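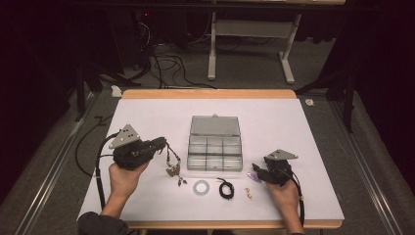
8 Apr 2026. Vaughan House, small objects room. Entry by Delyth Owen.

The small table was covered with fresh white paper before work began. The clear divided box was assigned to the Drarnent bequest, costume jewelry section. It has six compartments under one hinged lid, and the layout agreed with Mr. Herrera is as follows: back row for strands, rings and cord; front row for gold-colored beads and earring parts, colored plastic, and pieces not yet identified.

The beaded strand in brown, gold and metallic tones is to be stored with its pendant lying flat. The inventory lists it as a necklace. Mr. Herrera considers it too short for that and proposes "bracelet or trimming." The entry has been left open until the strand can be measured.

The translucent white ring is listed as a bangle. I have recorded it as "ring, use unknown," as it might equally be a washer. The black cord is to stay coiled. The small purple piece has no inventory line at all and will need a new number. 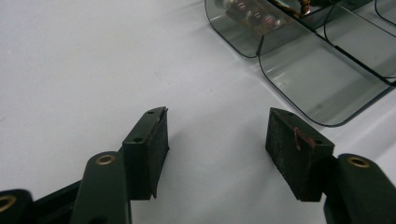 Padded jaws, open.

The gold-colored cluster raised the usual question of whether beads found together should be numbered together. For the present they share one number. If they are later found to belong to earrings, the record will be divided.

Supplies: 100 small labels remain on the shelf. A further 200 have been requested from Brakon, along with 30 sheets of white paper. The pencil labels used last July have faded and should be rewritten before the next section is opened.

Mr. Herrera will check the numbering tomorrow. The key to the cabinet has been returned to the front office and signed for.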